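Solton Hand-Held Gripper, two-finger, with ribbed finger set
Sold by Wokton. Reviewed for this listing by Hélène Dufour

The manufacturer's sheet calls this tool "compliant by design." We asked which standard it complies with and were told the word refers to the fingers, which bend. Please read the rest of this page with that in mind.

What you are buying is a gripper that a person carries by hand to record tasks, plus a printed practice guide called Drerero. The guide is 4 pages long. It is not a safety standard, no outside body has signed it, and using it does not certify your recordings or any robot trained on them.

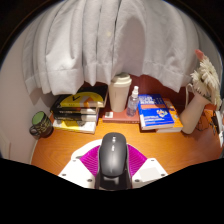

Parts of Drerero are sensible. It asks operators to write down the start position, keep one finger set for a whole batch, and log failed grasps instead of deleting them. We would do all of that anyway. The rule we like least says a work surface should be "representative of normal use." Whose normal use? Two sites can follow that sentence to the letter and come back with recordings that have nothing in common. Write your own definition before you start, and keep it with the files.

The guide also wants 256 recordings per task before a batch is called complete. We asked Girard, who publish it, where the number came from and have had no answer since November. Treat it as a habit of theirs. 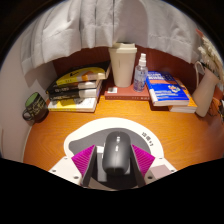

Fingers on either side of a computer mouse, desk items left in place behind.

Before you order
A hand-held tool has no emergency stop because it has no motion of its own to stop. The arm you later run from the data does. Your risk assessment for that arm has to be done separately, and "the operator never had a problem by hand" is not evidence.

Check screws at the start of each shift. Drerero says "regularly," which means nothing on a checklist.

In the box
Gripper, 2 spare ribbed fingers, Drerero guide (paper only)

Price: $400
Returns: unused fingers only. We do not take back the guide.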